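Início | Projetos | Relatórios | Equipe | Contato

Relatório de andamento, setembro: célula de cozinha do projeto Tamiru

Oi, pessoal da Civthorpe! Como combinamos, mando o resumo do mês sem muita formalidade (a planilha de gastos vai separada, o Teguh Tarigan já está fechando).

Setembro foi quase todo de manutenção da célula simulada. Eu queria ter começado a coleta na primeira semana, mas o braço estava com um defeito chato: ao descer para pegar um objeto, os dedos da garra tremiam e às vezes entravam um pouquinho no tampo. Passei dias culpando o controlador, mexi nos ganhos, piorei tudo, voltei atrás... O problema era a malha de colisão dos dedos, que tinha ficado com a escala antiga depois da última atualização do modelo. Refiz a malha, conferi a posição da base em relação à bancada e rodei 100 descidas seguidas só para ver o contato. Nenhuma atravessou o mármore. Que alívio!

Com isso resolvido, montei de novo a bancada de teste. Ficaram a tigela branca, o prato quadrado, o borrifador roxo e a faca de cabo amarelo, que é de longe o objeto mais difícil, por ser fina e ficar deitada. Deixei também a peça preta amassada no suporte, porque a superfície irregular dela reflete de um jeito que confunde bastante o nosso detector, e eu quero esse caso no conjunto desde o começo.

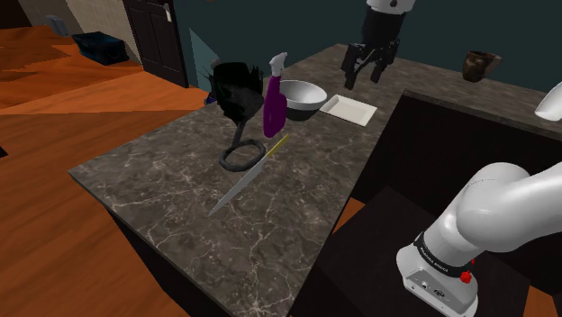
A abertura inicial da garra também mudou. Antes ela começava fechada, e cada tentativa perdia tempo abrindo os dedos lá em cima; agora parte levemente aberta, apontada para baixo, e o ciclo ficou bem mais enxuto. Aproveitei e ajustei os limites das juntas, que estavam folgados demais e deixavam o braço fazer umas curvas esquisitas perto da quina do tampo.

Os números, que eu sei que vocês vão pedir: foram 3.007 tentativas no mês, já descontadas as da fase com defeito. Dessas, separei umas 372 para revisão manual, quase todas com a faca. Ainda não tenho taxa de acerto para mostrar e prefiro não chutar antes de terminar a revisão. O Teguh está olhando os registros comigo toda sexta-feira, e a gente já achou dois tipos de erro: garra que fecha cedo demais e garra que chega torta no cabo.

Uma coisa que me incomoda é o tempo de reinício da cena. Cada vez que um objeto cai da bancada, a célula inteira recarrega, com parede, porta, piso e tudo. Quero trocar isso por um reinício só dos objetos, mas preciso mexer no módulo que herdamos do Ostham, e ele é meio mal documentado (estou sendo gentil).

Para o próximo mês o plano é terminar a revisão, arrumar o reinício e passar a mesma configuração para a segunda máquina, a de Dristham, que continua com a malha velha. Peço só que não rodem nada lá até eu avisar! Do orçamento, não preciso de nada novo por enquanto. Se der para manter as horas de processamento no nível atual até o fim da coleta, já me ajuda demais.

Qualquer dúvida é só me escrever, ou falar com o Teguh se for sobre a planilha.

Contato | © Projeto Tamiru. Todos os direitos reservados. | Voltar ao topo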